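Buy the boring gripper first

I've been trying out grippers on our two-arm bench since July, and I've come around to an opinion that would have annoyed me a year ago: most small labs should put a plain two-finger parallel gripper on the arm and leave it there until they can name the exact job it fails at. Not a category of job. One job, with an object you can hold up.

I know how that sounds. Everybody loves the fancy stuff, me included! I spent a good chunk of last winter with a three-finger adaptive hand from Skustach bolted to our right arm, and I'd show it to anyone who walked past. It wraps around a tennis ball like a dream. It also has a config tool that forgets its calibration if you unplug things in the wrong order, and the fingers are so wide that picking a pen off a table turns into a slow, sad sweeping motion.

So we set up a comparison. Three end effectors: the Skustach hand, a soft silicone one from Plisex, and the cheap parallel gripper that came in the box. Same arm, same controller, same pile of office junk. By the end of it we had 1,665 logged grasps, and Bláthnaid Moriarty (who wrote the logging script and is much more patient than I am) had relabeled a good number of them because I kept hitting the wrong key.

The soft fingers won on anything round or squishy, no contest. The three-finger hand won on big awkward stuff, mugs and tape rolls mostly. And the parallel gripper won on flat things, thin things, narrow things, things with a clear pair of sides, and that's a huge share of what's lying on a desk. It was also the only one where I could look at a failure and tell you why in five seconds. Too high, too far left, closed too early. With the soft one I'd be standing there squinting at a blob of silicone, wondering which finger had buckled.

Peadar Ó Conaill thinks I'm being unfair. His line is that I'm testing on objects that suit two fingers, and that a desk is a friendly place. Fair enough, and if your work is fruit or laundry, please ignore me and go talk to him. But I'd push back a little. A stapler isn't friendly. It's heavier than it looks, it's tall and skinny if you stand it up, and if you bump it on the way in you're starting over. A clipboard is worse, because the only part that sticks up is the clip, and the board lies dead flat. That's the setup I keep going back to when I want to know if a gripper is any good.

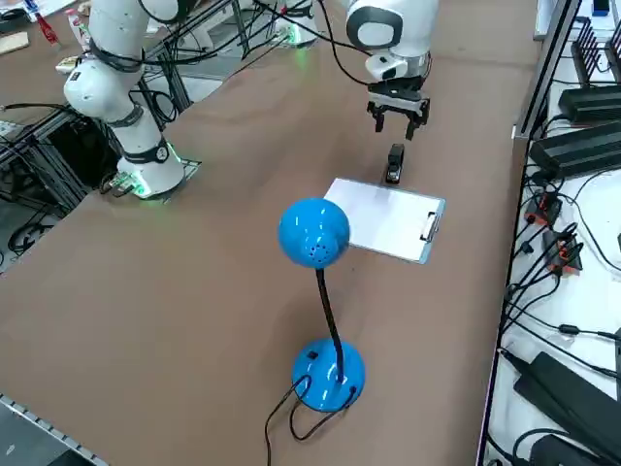
What I'd spend the money on

Cameras and cables. I mean it. The price gap between the basic gripper and the Skustach hand would have paid for a second decent camera, and better viewpoints would have helped me more than a third finger ever did. Shiny surfaces, a black object with a black gripper coming down behind it, shadows that change after lunch: those cost us far more runs than finger shape.

Then cable management, which sounds like a joke until a loop of it catches on a joint. Every gripper swap means rerouting the power and signal lines along the arm, and every reroute is a new chance to get it wrong. My best time for a full swap, calibration included, is 19 minutes. Peadar's is longer and involves swearing.

And leave yourself some budget for fingertips. We print ours, with a strip of rubber glued on, and changing the pad did more for the stapler than a week of tuning grip force.

I'm not selling the Plisex. It's in the drawer, and it comes out for the squishy objects. The three-finger hand is going to the Gesthorpe folks next month if they still want it, cables and cursed config tool included.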